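Die Spüle

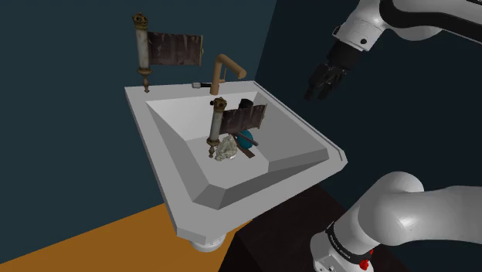
Frandsen hatte die Reichweite zweimal berechnet. Beim ersten Mal hatte er den Greifer nicht mitgezählt, beim zweiten Mal die Armatur vergessen. Seit April stand das Projekt in der gemeinsamen Liste der Werkstatt Poltcombe unter dem Namen Lindgren, Priorität 2, Status offen.

Die Aufgabe war knapp formuliert: Der Arm räumt ein Becken aus. Die Gegenstände sind nicht vorsortiert, ihre Lage ist vor dem Lauf nicht bekannt. Vor dem ersten Versuch an der echten Spüle mussten 18 Läufe in der Simulation ohne Kollision enden. Die Regel stammte von Halldóra Vestergaard, der auch der Arm gehörte.

Sie kam am Donnerstag kurz nach acht, hängte die Jacke an den Schraubstock und las das Protokoll von hinten.

»Lauf 8«, sagte sie. »Abbruch nach der Annäherung.«

»Handgelenk gegen Beckenrand. Der Planer nimmt den kurzen Weg.«

»Und warum liegt da ein Banner im Becken?«

»Das ist ein Objekt aus der freien Bibliothek. Der Generator zieht zufällig. Ein zweites steht hinten auf der Ecke.«

»In einer Spüle.«

»Für die Bahnplanung ist es ein Stab mit einer Platte.«

Vestergaard zog den Hocker heran und drehte die Ansicht, bis sie von oben auf die Armatur sah. Der Stein war ihr gleichgültig, der ließ sich von fast jeder Seite fassen. Schwieriger war der dunkle Stab vor dem blauen Teil. Wer ihn greifen wollte, musste unter die Platte des Banners, und die Hand war dafür zu breit.

»Reihenfolge«, sagte sie.

»Das Banner zuerst. Danach ist alles andere zugänglich.«

»Wo fasst du es?«

»Am Schaft, oberhalb des Kragens. Der Schwerpunkt liegt allerdings in der Platte. Beim Anheben dreht es sich.«

»Dann fass es an der Platte.«

Frandsen antwortete nicht. Er öffnete die Datei mit den Greifpunkten, löschte den obersten Eintrag und legte einen neuen an. Das Kollisionsmodell des Banners bestand aus 566 Dreiecken, was für eine Suppenschüssel gereicht hätte und für die Krone am oberen Ende nicht. Er ersetzte die Krone durch eine Kugel. Vestergaard sah es und ließ es stehen.

In der Halle nebenan lief der Kompressor an. Das Licht über der Werkbank wurde für einen Moment dunkler, dann regelte das Netzteil nach.

»In Gromuscombe haben sie die Armatur abgebaut«, sagte er. »Für die Versuche. Dann ging es.«

»Meine Tante in Funosville hat eine Spüle mit Armatur.«

»Ich weiß.«

»Sie kann die linke Hand nicht mehr schließen. Die Armatur bleibt dran.«

Er trug den Auslauf als Sperrzone ein, mit nahezu zwei Zentimetern Abstand nach allen Seiten, und den Hebel gesondert. Danach setzte er die Ellbogenstellung fest, damit der Arm von oben kam und den Rand mied. Der Planer rechnete. Auf dem Bildschirm erschien eine Bahn, die umständlich aussah, ein weiter Bogen mit einer Drehung des Handgelenks kurz vor dem Ende.

»Hässlich«, sagte Vestergaard.

»Gültig.«

Sie schrieb die Änderung von Hand in das Heft, das neben der Tastatur lag: Greifpunkt Platte, Krone vereinfacht, Armatur gesperrt, Zähler zurück auf null. Beim letzten Eintrag sah Frandsen auf.

»Sieben waren sauber.«

»Mit einem anderen Greifpunkt.«

Er setzte den Zähler zurück. Sie holte den zweiten Hocker für ihre Füße und schraubte die Thermoskanne auf. Um zwanzig vor neun startete er Lauf 1.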